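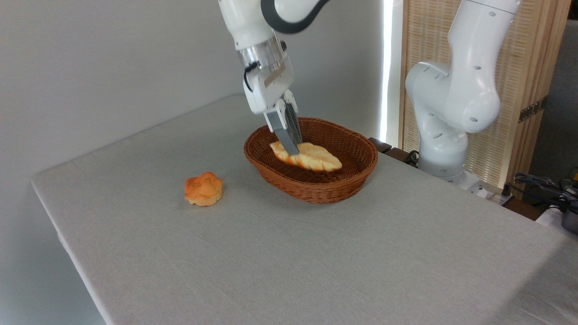

A two-finger gripper holding a pastry at one end in the wicker basket, with a second arm at the right of the table.

Jomar Dagdag records demonstrations for Engebretsen, where two arms share one cloth-covered table and the operator drives both from a pair of hand controllers. The task this month is bakery items and a basket.

"The reach is the easy part," Dagdag said. "People slow down at the rim. The fingers have to clear the weave, and the operator is judging depth from a screen."

He started on the older Civer setup, where the arm was guided by hand with the motors slack. That gave smooth paths, he said, but the operator's forearm ended up in half of the recordings. Remote control keeps the person out of view and costs time. A basket episode takes him around 12 seconds by hand and nearly double that through the controllers.

Grip force is set in Drilleo, the control software, before each session. "Soft items need a low ceiling. If I can see the crust give, I drop the limit and record again."

Of 95 episodes logged on Sunday, 90 were kept. Dagdag discards any run in which the operator hesitates over the object or regrasps without a reason. He keeps the ones with a small correction on the way down. "A policy trained only on clean runs has no idea what to do when it arrives a little to the left."

The next set will use both arms, one steadying the basket while the other reaches in. Dagdag has asked for longer finger pads from Lurkov and expects to start recording in February.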